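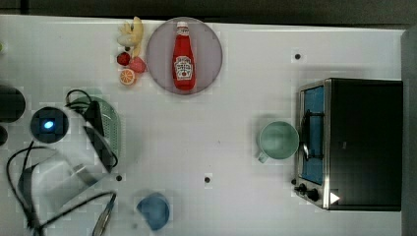

搬家以后我最怕的一件事就是收拾厨房台面。客厅乱一点,拿条毯子盖一盖也就过去了,厨房不行,早上迷迷糊糊要烧水,手一伸,先碰倒番茄酱,再把杯子推到烤箱门边上,一天的好心情就没了一半。

这篇是我自己摸索出来的一套整理方法,适合台面不大、电器又不肯收进柜子的人。我家现在就是一张白色桌面当操作台用,烧水壶、小烤箱、沥水篮、马克杯、盘子、调料瓶,还有一堆孩子过家家的玩具水果,全都要在上面讨生活。写得有点啰嗦,赶时间的朋友可以直接跳到第三步。

开始之前要准备什么

其实家里都有,不用专门去买:

两块抹布,一块湿的一块干的
一瓶洗洁精
白醋,柠檬酸也行
一个空纸箱或者大一点的盆
一卷纸胶带和一支笔
500毫升的量杯,给水壶除垢用

我当时还多买了一个Tredside的旋转托盘,115块,到现在还在柜顶上吃灰(别学我)。整理这种事,先收拾再决定买什么,顺序千万别反。

第一步:把所有东西摊开,先别急着擦

我以前的做法是看到哪里脏擦哪里,擦完把东西原样放回去,第二天照旧乱。现在我会先把柜子里、架子上跟台面有关的东西统统搬出来,摊在桌上,摊得越开越好。看着是很吓人,水壶歪着,底座在另一边,番茄酱躺在盘子里,玩具草莓跟玩具香蕉挤成一堆,像刚刚散场的自助餐。没关系,就是要这个效果!

东西一摊开,你马上就会发现自己平时是怎么乱放的。比如我有个坏毛病,喜欢顺手把小东西搁在盘子里,觉得盘子空着也是空着。结果要吃饭了,还得先给番茄酱找地方。

摊开的时候有一个小要求:电器先全部断电。水壶底座上如果指示灯还亮着,就说明它还通着电,我家那个是一圈黑底座,中间亮蓝灯,挺好看的,也正因为好看,我经常忘了拔。擦桌子之前一定先看一眼这盏灯。烤箱同理,刚用过的话先晾着,等完全凉了再碰。

第二步:按“谁跟谁一起用”来分堆

网上很多教程是按材质或者大小分的,玻璃归玻璃,塑料归塑料。我试过,好看是好看,用起来很别扭。后来改成按使用的时候来分,一下子就顺了。我分的是这么几堆:

喝水的:水壶、底座、马克杯
烤东西的:小烤箱、盘子、番茄酱
洗菜的:沥水篮
玩的:玩具水果

番茄酱为什么跟烤箱一堆?我家吃番茄酱基本就是配烤薯条和烤吐司,烤箱叮一声,手边就能够着。你家要是主要拿来炒番茄虾仁,那就跟炒锅放一起,完全没有标准答案。

马克杯也是同样的道理。以前我老是把杯子放在烤箱门前面,薄荷绿的杯子配黑色的烤箱,颜色很搭,拍照也好看。可是烤箱门一开就要撞上,每次都得腾出一只手先挪杯子。门前那块地方,什么都不要放,这条是我觉得整篇里最有用的一条。

第三步:给台面划区

拿出纸胶带,在桌面上贴线。对,就是直接贴!贴几天,习惯了再撕掉,白色桌面也不容易留印子,万一有一点残胶,用干抹布蘸点食用油揉一揉就下来了。

我的分法是左边水区,右边火区,中间留空。

左边放水壶和沥水篮。水壶底座靠近插座,线尽量往后面收,别横在桌子中间。水壶用完一定放回底座上,站直了放,别图省事斜靠在沥水篮上面。塑料的沥水篮很轻,经不住水壶压,一歪就跟着滑,里面要是还有剩水,流到底座上就麻烦了。

右边放烤箱。先看说明书上要求周围留多少空隙,照着留,别紧贴着墙。门的朝向也要想清楚,把门打开到最大,在桌上用胶带标出门能到的位置,线以内就是禁区。旋钮那一侧也要留出手能伸进去的空间,不然每次调时间都得歪着身子,时间长了真的烦。

中间那块是我最舍不得、也是最值得留的地方。切水果、摆盘、拌沙拉都靠它。我给自己定的规矩是,中间只有在做饭的时候才能放东西,做完就清掉。刚开始那几天总忍不住往上搁快递和钥匙,后来贴了张纸条写着“此处禁止停车”,居然管用,哈哈。

第四步:一样一样擦干净再放回去

分好区再擦,边擦边归位,这样不会擦完一圈又弄乱。

水壶:外壳用拧干的湿布擦,底座只能用干布或者微微潮的布,绝对不能冲水。壶里有水垢的话,倒500毫升水,加两勺白醋,烧开以后断电,泡18分钟,倒掉,再用清水烧一壶倒掉。白醋味道散得慢,窗户记得打开。不放心的话看一下自己水壶的说明书,有的品牌会写明用哪种除垢剂。

烤箱:玻璃门最容易积油,我用洗洁精兑温水,布拧到不滴水再擦,油厚的地方敷一会儿。金属拉手要顺着一个方向擦,来回搓容易花。旋钮周围的缝隙用棉签,耐心一点。擦完开着门晾透。

沥水篮:孔多,藏污纳垢的本事一流。泡温水里,用旧牙刷从外面往里面刷,再翻过来从里往外刷一遍。很多人只刷里面,外侧那层滑滑的东西就一直留着。洗完倒扣沥干,别正着放。

番茄酱瓶子:瓶盖!瓶盖!瓶盖!重要的事说三遍。白色的盖子特别显脏,盖口那一圈干掉的酱拿热毛巾捂一下,软了再擦,别用指甲抠。瓶身标签那面别泡水,会起皱。开了封的番茄酱我都收冰箱,吃的时候才拿出来,所以台面上其实只给它留了个“临时车位”。

盘子和杯子:正常洗就好。浅色的盘子容易留茶渍和酱渍,用小苏打调成糊抹一抹,再冲掉。

第五步:玩具水果单独安家

有小朋友的家庭应该懂,厨房玩具是会自己走路的。你在那边切真的橙子,他在这边摆半个玩具橙子,香蕉、草莓、橙子在台面上排排坐,还会一直排到盘子边上。我试过把它们统统赶回客厅,没有用,过一会儿又回来了。

后来我干脆给它们在厨房留了一个位置,在矮柜最下面那层,放一个浅浅的收纳盒,盒子上贴了一张香蕉的贴纸,收拾的时候孩子自己会往里放。盒子是Drornosik的,浅口、没有盖子,没有盖子这一点很关键,多一个开盖的动作,孩子就不肯收了。

还有两点要注意。一是玩具别靠近烤箱,塑料的东西怕热,烤箱侧面和顶上也别放。二是玩具水果和真水果别混在一个盘子里,家里老人眼神不好的话,真的会拿起来咬(我家发生过,就不说是谁了)。

玩具清洗很简单,温水加一点洗洁精,洗完擦干。有切口的那种,比如能掰成两半的橙子,如果切面上有粘扣,要多晾一会儿,不然容易发霉。

第六步:连续试7天

位置定好以后,不要马上去买收纳架。先按现在的样子过7天,每次觉得别扭就拿笔在胶带上记一下,比如“拿杯子要绕过水壶”“沥水篮滴水到线上”。7天以后看看哪条胶带上写得最多,就改那个地方。

我第一轮改了两处。沥水篮从水壶旁边挪到了更靠近水槽的那侧,下面垫了一块Stinirero的吸水垫。马克杯从桌面上撤走,挂到墙上的挂钩去了,只留正在用的那一只。改完以后早上烧水泡咖啡一气呵成,不用再挪来挪去,真的会有一点小得意。

每天晚上的收尾

整理一次不难,难的是保持。我睡前会做一遍这个小流程,花不了多少时间:

水壶倒空,放回底座,拔插头
番茄酱回冰箱
盘子杯子洗掉
烤箱门前面清空
玩具回盒子
中间那块用湿布擦一遍,再用干布带一下

哪天太累了,至少做第一条和第四条,其他的明天再说。

几个常被问到的问题

台面只有很窄一条怎么办?

那就水区和火区二选一。烤箱不常用的话收到架子上,台面留给水壶。我之前租房子就是这样,想烤东西的时候再搬下来,虽然麻烦,但也顺便戒掉了半夜烤芝士吐司的习惯。

白色桌面染上番茄酱怎么办?

马上擦基本没事。放久了渗出红印子的话,用小苏打糊敷一会儿再擦,先找个不起眼的角落试一下。漂白类的东西我不太敢用,怕桌面发黄。

水壶和烤箱能插同一个插排吗?

我不会这么做。两个都是大功率,同时开很容易超负荷,最好各用一个墙插,也不要同时开。我是先烧水,水开了再开烤箱,等的时候正好把杯子烫一烫。

沥水篮可以直接当水果篮用吗?

可以,通风还挺好,就是记得底下垫个盘子接水。我夏天放过葡萄和桃子,放在桌上颜色也清爽,只是这样一来洗菜又没得用了,最后还是多买了一个。

下一篇想写冰箱门架怎么分,酱料瓶高高低低的那种,我还在试,试顺了再发上来。

Fan
2024年10月24日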